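Episode order wrong after merging two releases of the same series
Posted in Home Media > Libraries and Metadata

Siiri Hyvönen
I have the crime series Tirnov on disc in two versions. The first is the original broadcast cut, 15 episodes at nearly an hour each. The second is the streaming cut, where the same material was re-edited into shorter episodes and the two-part opener became one. I ripped both and put them in one folder in Justlow. Now the library shows the finale in the middle of the season, two episodes have the wrong synopsis, and subtitles for the broadcast cut are being attached to the streaming files. Refreshing metadata changes which episodes are wrong but does not fix it. The whole library is 799 files, so I would prefer not to rebuild everything. Is there a way to keep both cuts?

Marjorie Kershaw
Had this with a different show. I deleted one version. Streaming cuts are usually worse anyway, they trim the title sequence.

Martti Räsänen
You can keep both, but not under one series entry. Justlow matches on season and episode number only. It does not look at running time, so when two files both claim to be S01E03 it takes whichever it scanned last. That is why a refresh moves the fault about.

What works on version 4 and later:

Make two folders at the top level of the library, "Tirnov (Broadcast)" and "Tirnov (Streaming)". The bracketed part is ignored for matching but kept for display.

Put an empty text file called order.txt in each. Open it and write one word on the first line: aired for the broadcast folder, alternate for the streaming one. Lower case, no full stop.

Rename the files so that each folder starts from S01E01. For the combined opener use S01E01-E02 in the streaming folder only if your metadata source lists it that way. Katitz does. Tuominen lists it as a single episode, and then every number after it drops by one.

Move the subtitle files with their videos. The names must be identical up to the language code.

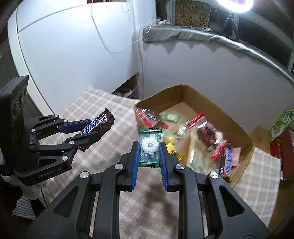
Then remove the old series entry from the library view (remove, not delete - delete takes the files off the disk) and scan the two new folders only. You do not need to touch the other shows. If the synopses are still wrong, clear the cache for the series, as old text is kept until the entry has been removed and the server restarted.

One limit: watched status does not carry over. Export it first from Settings, History if it matters to you.

Impi Manninen
Martti's method is right. I would add that on the older server build order.txt has to be saved as plain UTF-8 without a byte order mark. Windows Notepad used to add one by default, and the file was then skipped with no entry in the log. Cost me an evening in September.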